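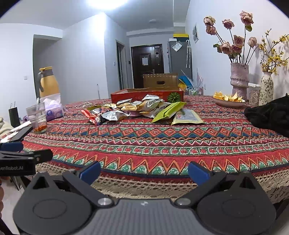

お菓子の山って、どうやって片づけるのがいちばんいいの? 浅い箱をひとつ決めて、そこに入る分だけをテーブルに置く。これが今のところの私の答え。

7/30/25

朝から丸テーブルの片づけ。ずっと気になっていたのに、暑いのを言い訳にして延ばしていた。でも始めたら楽しくて楽しくて、お昼ごはんを忘れるところだった!

もとはといえば、お菓子をもらいすぎなのだ。アガタが旅行のおみやげを袋いっぱい持ってきてくれて、次の日にはニイ・アモアさんからも届いて、そこへ自分で買ったぶんが合流した。うれしい悲鳴というやつ。銀の袋、金の袋、赤いの、緑の。真ん中に寄せたら小さな山になって、それがまたきれいで、しばらく眺めてしまった(こういうことをしているから進まない)。

赤い浅い箱は、金色の文字とスイカの絵が入っていて、捨てるに捨てられなかったもの。深い箱だと下のほうのお菓子が忘れられて、去年は奥から期限切れが5袋も出てきた。浅ければ全部に目が届く。それにこのテーブルクロスの赤とよく合うのだ。ジグザグとひし形の帯が何段も続いていて、ふちにはクリーム色のレースのフリンジ。ビオレタに「にぎやかすぎない?」と言われたけれど、私はこのにぎやかさが大好き。無地の布に替えるなんて考えられない。

決めごとは三つにした。同じ種類はまとめる。背の高い袋は端に立てる。あふれたぶんは台所の棚へ。本当は味でも分けたかったのに、甘いのかしょっぱいのか袋では見分けのつかないものがあって、早々にあきらめた。
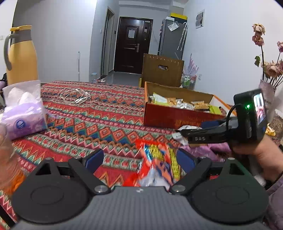
それで、立てるか寝かせるかでずいぶん迷った。立てると取り出しやすいけれど、やわらかい袋はすぐにくたっと倒れてくる。何度か並べ直して、しっかりした袋だけ立て、あとは重ねておくことに落ち着いた。完璧に揃っていなくても、手を伸ばして好きなのを取れるのがいい。お菓子の箱なんだもの!

からし色のポットは左側が定位置。お茶をつぐとき、こちらにあるとほんとうに楽。紫のティッシュの箱もその近くに置いておく。クコの実の瓶は残り少なくなってきたので、次に買うものに書いた。お茶に3粒だけのつもりが、いつも多めに入れてしまう。大きい袋で700グラムのを頼もうか、それとも小さいのをこまめに買うか、まだ決めていない。

ドライにしたピンクのバラは、そのまま残すことにした。葉っぱは少ししなびているけれど、花の色が淡いピンクの花瓶とよく合っていて、これがあるだけでテーブルがやさしい感じになる。黄色い小花のほうの花瓶も隣の仲間として続投。緑の葉の模様がついたこの白い花瓶、4月にジェンマと出かけた市で見つけたもので、あのときは花瓶なんてもう要らないと言いながら二人とも買って帰ったのだった。

持ち手の穴のあいた茶色い段ボール箱は、棚へ移すぶんを運ぶのに使う。つぶすのはそのあと。

夕方、アメデオから電話。週末に寄るというので、好きなのを選んでいいよと言ったら、もう食べる気満々の声だった。お茶はどれにしよう。濃いめの緑茶か、クコの実入りか。クロスのフリンジも一度洗いたいけれど、手編みみたいな細かいところがほつれないか心配で、ネットに入れてやさしく洗うか、手洗いか。明日ジェンマに聞いてみる。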